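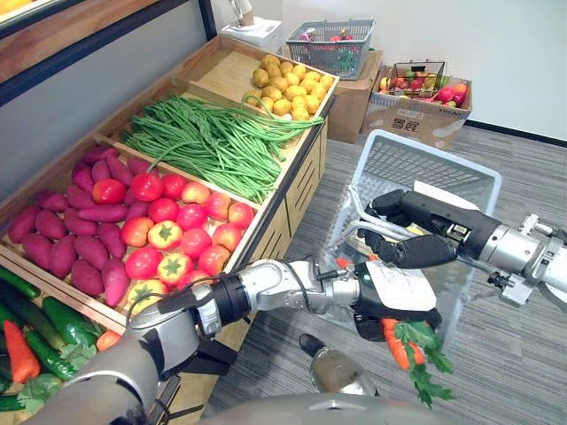
Ravunix Begins Produce Picking Program at Panora Grocery Stores

November. Ravunix, a developer of two-armed mobile robots for food retail, has begun a picking program with the grocery chain Panora. The robots fill online orders from the same kind of slatted wooden stands that shoppers use, with carrots, tomatoes, potatoes and other produce sorted by compartment. One arm takes the item and the other holds the basket by its handle.

The program covers 4 stores. Each store runs 2 robots between closing and the morning delivery, under the supervision of one produce clerk per shift. Order data comes from Emano, the order management software already in use at Panora, and no changes to the store network were required.

Changes to Staff Duties

Before the program, night clerks at the 4 stores picked produce orders by hand and restocked in the time left over. Under the new schedule, picking of whole, unwrapped items is assigned to the robots. Clerks keep the following duties:

Culling and rotation of stock on the stands
Picking of berries, herbs and cut fruit
Weighing and final check of every basket before it is bagged
Clearing stops and returning a robot to service

The final check is a fixed step. A basket is not released until a clerk has signed it off in Emano, and the clerk can replace any item without entering a reason. Rejected items are logged by type and sent to Ravunix weekly.

A total of 19 clerks have completed training. The course takes one shift and covers safe distance, the stop button, battery changes and the handling of dropped produce. Panora has stated that hours and pay grades for night clerks remain as they were and that the later start for restocking will be reviewed with staff after the winter season.

Technical Notes

Grip force is set by item type. Root vegetables with tops are held by the root. Loose green beans remain a manual item at two of the stores, where they are sold by weight.

During acceptance testing the robots completed 1605 baskets. Testing was carried out at the Havlíček training store, which has a full set of produce stands and is closed to the public.

Availability

Ravunix will accept requests for site surveys from other grocery operators once the Panora review is complete. Survey requirements, including aisle width and floor type, are available from the Ravunix sales office on request.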